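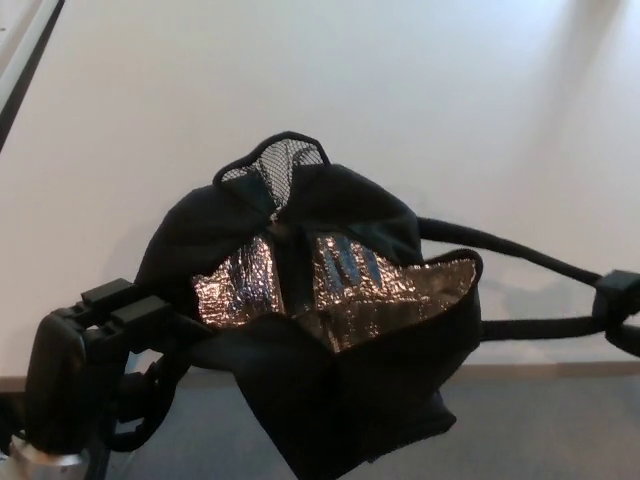
Makville and Prevcombe Community Meals Service
Minutes of the Management Meeting, October

Present: Uchenna Balogun (Chair), Gordon Arsenault (Minutes), route coordinators for Makville, Prevcombe and Foley.
Apologies: Kitchen supervisor.
The meeting opened at 6.35 pm.

1. Previous minutes
The minutes of the September meeting were accepted without amendment.

2. Foley route
The Foley coordinator reported that roadworks on the river crossing will continue into the new year. Drivers are to leave the kitchen at 10.45 am until further notice. Clients at the far end of the route have been told by telephone to expect a later delivery.

3. Insulated bags
Members discussed replacing older bags with torn linings or faulty closures. A quote from Doltance was tabled. It was agreed to spend up to $300 from the equipment budget. Coordinators are to label each bag with its route name and return it to the kitchen by 2 pm.
Moved: G. Arsenault. Carried.

4. Client contributions
The Chair noted that the cost of soup containers has risen again. The contribution per meal will remain unchanged until the autumn review. One member asked that her preference for an earlier review be recorded.

5. Holiday closure
The kitchen will close for nine days over the holiday period. Frozen meals will be offered to all clients beforehand, and freezer space at the Prevcombe hall has been booked. The hall has asked for $210 towards power. Approved.

6. Correspondence
A letter of thanks was received from a family in Prevcombe. The Chair will reply.

7. Other business
The side gate at Makville is still sticking. Held over.

The meeting closed at 7.50 pm.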